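Picking Up Thin Things: Grasp Planning in Simulation
Project report, Haslam robotics lab

Duarte Abreu and I spent the term on the planner half of Gavent, our grasping stack. My part was the code that takes an object's pose and spits out a finger approach — Duarte wrote the controller that follows it.

We started with boxes, which went fine, so I got cocky and moved on to flat stuff.

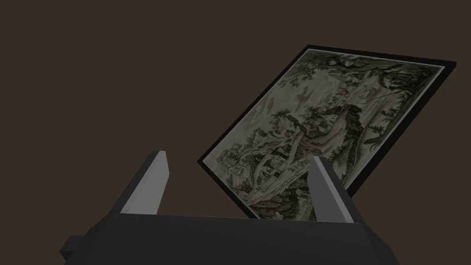

Figure 1. Wrist view in the simulator, fingers open, framed print at a steep tilt.

My first sampler tried 500 approach poses per object and scored each one by distance to the center. That's a terrible score for anything thin! I swapped it for one that looks for opposite edges, and planning got a lot less silly.
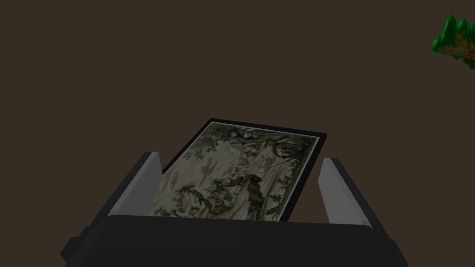 Pose estimation was the other headache (I lost most of September to it). The corner detector wants all of an object's outline, and it gets lost when the gripper covers some. In Figure 2 the left finger pad hides the lower left corner of the artwork, and the black frame barely stands out from the dark brown background. I now fit the edges we can see and fill in the rest from the model.

Still to do: smoother replanning, and the 6 failing tests Reece Marsden found in my collision checker.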